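Handout for the gripper and wrist camera session, May 10, 2023

OK, so last time we got as far as powering up the arm and homing it, and I promised we'd spend a whole session on the end that does the work. If you missed it, get the notes from Murray Cloutier before you touch anything!

I start every shift at the fingers. Open the gripper all the way, hit the stop, then look at both tips and feel along the inside faces with a fingertip (yes, with the arm stopped - I will be checking). You want no nicks and no wobble. If a finger moves when you wiggle it, pull it, clean the seat and put it back with the 4 screws from the tray, snug first and then tight, going corner to corner.

Next comes the wrist camera. Wipe the lens, bring up the live view, and get used to what it gives you at different spots over the table.

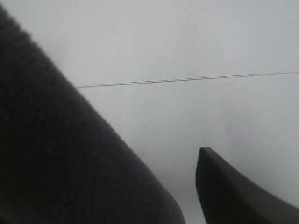
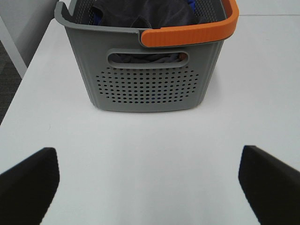
Two views from the wrist, same session.

I like to run the gripper open and closed 5 times while I watch the screen. Both fingers should start together and stop together. If one lags, write it in the log with the time and come find me, please don't just bump up the force! That's how we went through a set of fingers in August.

We do a full strip and grease every 1,000 cycles. The Berrada sheet in the binder has the order for taking things apart, and I've penciled in the step it skips (unplug the camera cable before you turn the wrist - ask Réjean Bélanger how he learned that one).

For next week, read the binder pages on cable routing and bring your log.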